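Ticket: Sorting cell, two-arm unit - right hand closes late on two-handed pick
Site: Lollport
Opened: 2026-10-14
Status: Open, waiting on vendor
Priority: Medium (I asked for High)

Reported problem

Two-handed pick of the cylinder, then place in the red or the blue tray. The left hand arrives, curls, and waits. The right hand arrives at the correct spot and closes late. Sometimes the part gets nudged, sometimes it gets pushed over, and sometimes the pick goes through and everybody acts like that settles it. No fault code on the controller. The log says "grasp complete" either way, so I have stopped treating that line as information.

Zarnier support gave us the first answer within the hour: recalibrate. That was also the answer in May, when the problem was a loose connector at the left wrist. I recalibrated.

Entry 1 - Calibration

Ran the full hand calibration from the pendant, both sides, fingers open and fingers closed. It passed. It passed in May too, with the connector hanging half out, so I don't give the result much weight. Ran 50 picks afterward with the part in the taught position. Right hand closed late on 7 of them. Left hand was on time for all of them.

Sent the numbers to Zarnier. They asked whether the table had been moved. It has not. It is bolted down, and I checked the bolts anyway so that I could say I had.

Entry 2 - Cables and connectors

Powered down, locked out, pulled the right forearm cover. Reseated the hand connector and the one behind it. No bent pins, no shiny spots on the cable jacket, strain relief tight. Did the left side too for comparison. Looked the same.

One thing for whoever does this next: the forearm cover screws are not all the same length, whatever the manual shows. The long ones go nearest the elbow. Put a long one in at the wrist end and it will bottom out before the cover is tight, and you'll have a rattle to chase on top of everything else.

Powered up, homed, ran it. Still late. Not every time, but I saw it before I had finished my coffee.

Entry 3 - Finger drives

Vendor's second theory was worn tendons in the right hand. They would like us to buy a Ridel hand kit. I asked what wear would look like in the current trace, and the reply was a link to the Ridel kit.

So I pulled the trace myself. If a finger were dragging, I'd expect the motor current to climb while it closes. It doesn't. The current sits flat at idle, then steps up and looks just like the left hand, only later. The fingers move fine once they're told to move. I am not ordering a hand on this evidence, and I'd ask purchasing not to do it for me.

Swapped the finger drive boards left to right. If the board were bad, the late hand should have become the left one. It stayed on the right. Boards put back where they came from, and labeled, which they weren't before.

Entry 4 - Software version

Here is where I started to get suspicious. The coordination package from Lazăr was updated on this cell before the complaints began. The release note says "improved bimanual timing." I have read a lot of release notes with the word improved in them.

Compared the old and new parameter files. The new one has a contact wait for the right hand that the old one doesn't have. As far as I can tell, the right hand now holds its close command until the left hand reports contact. Fine in theory. But the left fingertip contact reading on our unit is noisy, and if it flickers, the wait starts over. That would give you late on the right, on time on the left, no fault, and a clean calibration.

Zarnier says the simulator shows no such behavior and that the pick is "validated." I asked what contact noise the simulator uses. None, by default. So the thing was validated on a hand with perfect fingertips, and we don't own one of those.

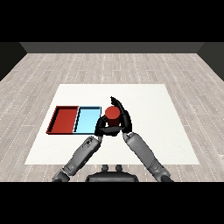
I asked them to add noise to the left contact channel and run it again with our parameter file instead of theirs. They agreed after two emails. No result yet. If it comes back clean I'd want to see the settings they used before I believe it, and I have said so in writing.

Entry 5 - Workaround

Set the contact wait to 2 cycles maximum instead of unlimited. This is a line in the parameter file and does not need a reinstall. Steps:

Stop the cell and put it in manual.
Copy the current parameter file somewhere that isn't the controller.
Change the right-hand contact wait limit, save, restart the coordination service only.
Home both arms with the fingers open.
Run at reduced speed with a part you don't care about before going back to auto.

Ran the same pick test again, same part, same taught position. No late closes. I'm not calling it fixed. One good run on one shift is the kind of thing I complain about when other people send it to me. It also doesn't explain why the left contact reading is noisy in the first place, and a cap on the wait only hides that.

Still open

Left fingertip sensor: clean it, then replace it if the reading still flickers. Spare is on order.
Zarnier: simulator rerun with noise on, with the settings attached.
Lazăr: confirm in writing what the contact wait is supposed to do when contact drops out. Their support form wants a fault code before it will accept the ticket. We don't have one. I typed "none" and it took it.

Leave the parameter change in place. Please do not recalibrate again before the sensor is swapped - it wipes the trace history, and I need it for the comparison.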